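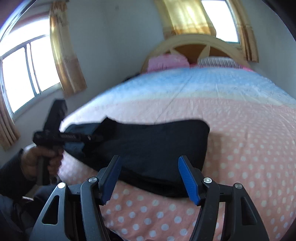

Skerkby Allotments and Gardens Society – minutes of the spring meeting, 12 Mar 2023

4 min read
11 shares | 5 comments

Hello all. I'm on minutes again, so you get them in my words and not the proper ones. If I've muddled anything, shout before the next meeting and I'll correct it (in pen, on the hut copy, as usual).

We began ten minutes late as the hall key was at the wrong end of the village. Apologies were read out and there were a lot of them, mostly colds. The minutes of the last meeting were agreed once I'd changed "hedge" to "ditch" in the bit about the north boundary. Sorry to the hedge.

Matters arising

The gate. It still drops on its hinge and you still have to lift it with your knee. A new post has been bought and is lying behind the hut. Agreed it goes in before the ground hardens up.

The bonfire rule. We talked about this for far too long last time and I'm pleased to say we only talked about it for quite long this time! No fires before dusk, none at all when the wind is towards the houses on Zukusden Lane. Carried, two against.

Money

We have £705 in the account and £311 of that is already spoken for, being the water bill and the insurance. I asked if we could stop paying for the website nobody can log in to and was told we are tied in until May. Rents stay as they are. There was a small cheer.

Water

The long item, so put the kettle on. The trough at the bottom end has been filling slowly since the frost and two plot holders think there's a split in the pipe somewhere under the main path. Sharifi Plumbing came out and quoted £400 to dig up the whole run and lay new. Several people felt we should try digging at the soggy patch first and see what we find, and others (me included) felt we'd been saying that since the autumn. After a fair bit of back and forth we voted to have a go ourselves for one weekend and, if the leak doesn't show itself, to take the quote. Please bring your own spade. The society spades are not up to it.

While we're on water, hosepipes are for filling butts and cans. They're not for leaving on your leeks while you go home for lunch.

Seed potatoes

The order from Pruvik has arrived and is in the hall kitchen in paper sacks with your plot number on. Please collect soon, the playgroup needs the worktop back. They were short of Charlotte and have sent Nicola instead. If you don't want Nicola, there's a swap list pinned by the door – cross yourself off when you've swapped, or we'll all go round in circles.

We use cookies to remember your settings. Accept | Manage choices

Open gardens weekend

Set for the last weekend in May. We have 5 gardens signed up so far plus the allotments, and I'd love a few more, even very small ones. A yard with some nice pots counts! Teas will be in the hall, cakes to be left in the kitchen by noon, and please label anything with nuts.

A couple of visitors coming from further off have asked about staying over, so we went through the offers of spare rooms. We've got enough for the Saturday night, I think, but another double would be handy if anyone has one.

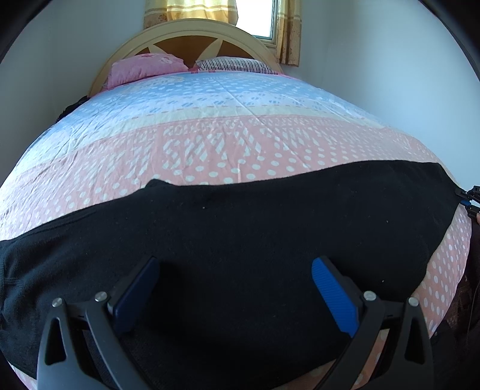
Bed with an arched headboard and two pillows, one pink and one striped.

Parking will be in the field again if it's dry. If it's wet we'll use the school, and I'm to write and ask. Tickets same price as last year, children free, dogs on leads.

Any other business

Somebody's rhubarb forcer has gone walkabout from the top end. It's terracotta with a chip in the rim. If you've borrowed it, just put it back and no more will be said.

The compost bays: left bay is for adding to, right bay is for taking from. Two of us spent a morning picking plant labels and a whole glove out of the right bay, so have a look at what's in your barrow before you tip it.

A request for a bench by the pond. Everyone liked the idea, and then we got on to where it should face and ran out of time. Carried over.

Next meeting is in May, same hall, date to go up on the hut door once I've checked it with the choir.

Like what you read? Sign up for the Skerkby newsletter and get it straight to your inbox.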